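Puesta a punto y mantenimiento de una celda de ensamblaje de placas en el taller

Última actualización: enero

Estas notas recogen lo que hacemos con la celda Drastis del banco pequeño: un brazo con pinza paralela, un útil de sujeción para placas de circuito y dos bandejas de clasificación. Sirven para cualquier montaje de tamaño parecido. Quien tenga un controlador distinto tendrá que buscar los nombres equivalentes en su menú, porque aquí se usan los del nuestro.

Antes de tocar nada

Parada de emergencia pulsada y alimentación neumática cerrada, si la hay. El modo manual no basta. Conviene esperar a que el controlador marque los ejes como bloqueados antes de meter la mano entre los dedos de la pinza. Las llaves Allen se dejan siempre en el mismo lado del banco, fuera del alcance del brazo; una llave olvidada sobre el útil acaba en una colisión a baja velocidad, que no rompe la placa pero sí desplaza la referencia.

Limpieza del tablero

Paño de microfibra ligeramente humedecido con alcohol isopropílico, en pasadas rectas y en una sola dirección. Nada de limpiacristales: deja película y la cámara cenital la interpreta como brillo. Las marcas impresas de referencia se limpian con el paño casi seco y sin frotar. Si una marca pierde contraste se sustituye la tira entera. Retocarla con rotulador da un borde irregular y el error aparece después en la calibración, donde cuesta más encontrarlo.

La alfombrilla se levanta una vez al mes. Debajo se acumulan recortes de patillas y bolitas de estaño, y basta una para que el útil quede cojo. Se vuelve a colocar alineando primero el canto más próximo a la base y dejando caer el resto; estirarla desde una esquina la deforma.

Fijación del útil

Los tornillos de la placa se aprietan en cruz y en dos vueltas: la primera hasta que la cabeza asienta, la segunda con la llave dinamométrica al par que indique el fabricante. Tincuța Dumitrescu, que montó la celda, marca cada cabeza con una raya de laca fina que continúa sobre la placa. Si la raya deja de coincidir, el tornillo se ha movido. Es más rápido que repasar pares cada semana.

No usar fijador de roscas fuerte. El de resistencia media aguanta bien y permite desmontar sin calor, cosa que se agradece cuando hay plásticos cerca.

Para comprobar la planitud, una galga de espesores en las cuatro esquinas. Si entra en una sola, casi siempre hay suciedad debajo. Si entra en dos opuestas, la placa está alabeada y hay que rectificarla o cambiarla.

Soportes y mordaza

La placa de circuito debe entrar en los soportes sin presión y quedar sujeta solo al cerrar la mordaza. Cuando hay que empujarla, los soportes están demasiado juntos. Se afloja uno, se presenta una placa de descarte, se cierra la mordaza y se vuelve a apretar el soporte con la placa puesta. Una placa buena no se usa para esto.

Las superficies de contacto de la mordaza se revisan con lupa de 10 aumentos. Las rebabas se quitan con una piedra fina, nunca con lima: la lima cambia la geometría y después la placa asienta girada. Un giro muy pequeño es tolerable si es siempre el mismo, porque se compensa en el programa. Lo que no se puede compensar es que varíe de una placa a otra.

Pinza

La pinza Farach lleva dos articulaciones por lado. La holgura se comprueba con la pinza cerrada sobre un calibre cilíndrico, moviendo cada dedo con la mano — sin alimentación, como queda dicho. Si se nota un golpe seco, los pasadores están gastados y se cambian por parejas. Cambiar solo el de un lado descentra el cierre.

Engrase: una gota de aceite ligero por articulación, se abre y se cierra ocho veces a mano y se retira lo que rebose. El exceso se va a las yemas y de ahí a los contactos de la placa. La grasa de litio queda descartada por el mismo motivo, además de que retiene polvo.

Cada 1.000 ciclos se repite la prueba de agarre con una pieza patrón. Laurențiu Pîrvu lleva la cuenta en una hoja pegada al armario, con la fecha y la lectura del comparador. El contador del controlador también vale, pero se pone a cero con cada actualización del firmware y conviene no fiarse.

Bandejas

Van sueltas y ahí está el problema: se desplazan. Dos topes adhesivos por bandeja, en el lado contrario al que empuja la pinza al soltar, lo resuelven. No pegar la bandeja con cinta de doble cara, que al retirarla arrastra la superficie de la alfombrilla. Si se sustituye una bandeja por otra de distinto fabricante hay que volver a medir la altura del borde; las Enache y las Vavside parecen iguales y no lo son. 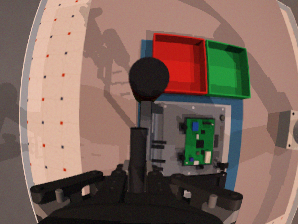
El punto de suelta se fija por encima del borde y centrado respecto al fondo. Si se baja demasiado, la pinza toca el reborde y el brazo acusa el contacto como fallo de par. Un margen de unos 3 mm suele ser suficiente para piezas pequeñas. Para conectores altos se mide desde la parte inferior de la pieza ya agarrada, que es donde se equivoca casi todo el mundo la primera vez.

Iluminación

La sombra del propio brazo es la causa más frecuente de lecturas malas. Una sola lámpara desde arriba produce bordes que la cámara confunde con cantos. Mejor dos luces difusas a los lados, a la misma altura y con la misma temperatura de color. Se prueban con el brazo en las posiciones extremas del recorrido, además de en reposo.

Calibración después del mantenimiento

1. Llevar el brazo a la posición de origen y esperar a que se estabilice.
2. Comprobar que la cámara detecta las marcas de referencia.
3. Tocar con el palpador dos puntos del útil y anotar la diferencia respecto a la última lectura.
4. Ejecutar el programa en vacío, a velocidad reducida.
5. Repetir con la placa de descarte.

Si en el paso 3 la diferencia es mayor que la tolerancia del programa, no se corrige por software. Se vuelve a la fijación del útil y se busca la causa. La lectura se apunta de todos modos, también cuando sale mal, junto con el nombre de quien la ha tomado.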